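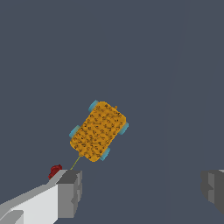
Simulated wrist view, toy set on a steep diagonal, red knob close to the left finger.

Cludia pull-toy set: gallery

The Cludia set is a collection of simulated grasping examples built for the Gastico policy, which learns to pick up and tow small wheeled toys with a two-finger gripper. Gastico takes the wrist view and the joint readings as input and gives a short run of arm movements as output. The set was rendered in Brindix with the standard floor and the default lighting, and was closed in July at 3651 episodes. A further 162 episodes are held back for testing and are not used in training at any stage.

All views on this page use the same toy: a speckled orange body, four light blue wheels, and a thin string ending in a dark red knob. The string is modelled as a chain of 17 rigid links with soft joints. Fewer links gave visible kinks under load; more links slowed the solver without changing the success rate.

Each episode begins with the toy placed at a random position and heading. The operator drives the arm by hand controller, and the arm state is logged at every control step. Episodes in which the toy leaves the working area are discarded at the point of recording. Episodes with a missed first grasp are kept, provided the operator recovers within the time limit.
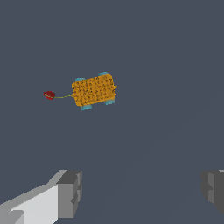

Toy well forward of the open fingers, string almost straight.

Heading is sampled evenly over the full circle. In the first version of the set it was sampled over a quarter turn only, and the policy failed on most headings outside that range. The 952 episodes from that version remain in the archive under a separate label and are not part of the total given above.

Knob position is stored as a separate channel and may be used as an extra training target. It is not supplied to the policy at test time.
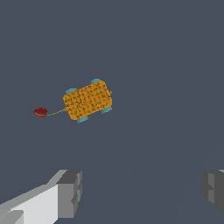
Shallow heading, string with a slight curve, both fingers clear of the toy.

String shape is left to the solver and is not labelled. Users who need it can rebuild it from the link poses in the state log. Floor colour is fixed throughout the set; colour changes are applied when the data is loaded, with settings listed in the Brindix configuration file.

Wrist views are stored without compression. Side views exist for the test episodes only.

Set design and rendering: El Khatib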